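Flulska to issue Endurel on cassette and download in August

Drone project Flulska will release its fourth full-length, Endurel, through the Nundirau label in August. The album comes as a cassette in an edition of 80 and as a 24-bit download. A vinyl pressing is not planned.

Endurel has four untitled parts with a combined running time of 80 minutes, split evenly so that each side of the tape carries 40. The parts run into one another without gaps, and the label has kept them that way in the download, where track markers are placed at the crossings only for navigation. The side break falls between the second and third parts, at a held low tone that fades at the end of side A and returns at the same pitch on side B.

The source material was recorded over one winter in a disused pumping station outside the town of Rosser. Flulska placed two contact microphones on the main pipe and a spaced stereo pair at the far end of the hall, then left the recorder running through the night. From these sessions 12 passages were kept. Most of them have been slowed to half speed or less, and the pipe recordings in particular now sit below the range where a small speaker will reproduce them. The label recommends headphones or a system with real low end.

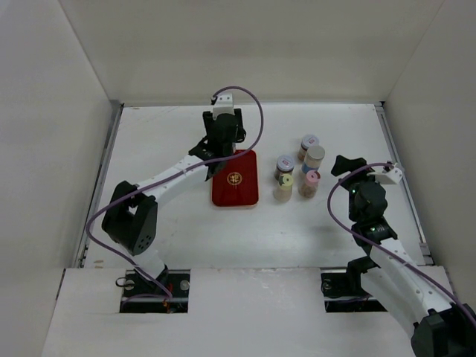

News / Releases

Synthesizer parts were added later and are sparse. A single analog voice, usually a filtered sawtooth, doubles the resonances already present in the hall recordings. In part three it moves away from them by a few cents, and the slow beating between the two pitches becomes the main source of motion for close to a quarter of an hour. There is no percussion on the album, and the voice samples that appeared on the previous release are gone.

Mixing was done in the box with one long convolution reverb, made from an impulse taken in the same hall. Flulska describes the result in the label notes as "the room played back into itself until the corners went soft." The mastering is quiet by current standards. Peaks are left alone, and the opening minutes of part one lie close to the noise floor of the tape — listeners who buy the cassette should expect hiss to be part of that passage.

The tapes are being duplicated in real time on chrome stock, with a printed shell and a folded insert carrying notes on the recording sessions. Each copy is numbered by hand and comes with a download code. Nundirau says copies will ship in the order received and that the edition will not be repeated. The download stays available after the tapes are gone.

A first excerpt, taken from the end of part two, is streaming now on the label's page. It runs 5:29 and gives a fair idea of the density of the album, although the quieter material that makes up most of side A is not represented.

Endurel carries the catalog number NUN 529 and follows a split release with Rosser-based tape loop duo The Lower Weir, which sold out its own small run last year. Preorders for the cassette are open through the label, with a limit of one per customer. Subscribers to the label's mailing list will get the full download a week ahead of the general release. No live dates have been announced, but Flulska is preparing a four-channel version of part three for installation use, with the pipe recordings and the hall recordings assigned to separate speaker pairs.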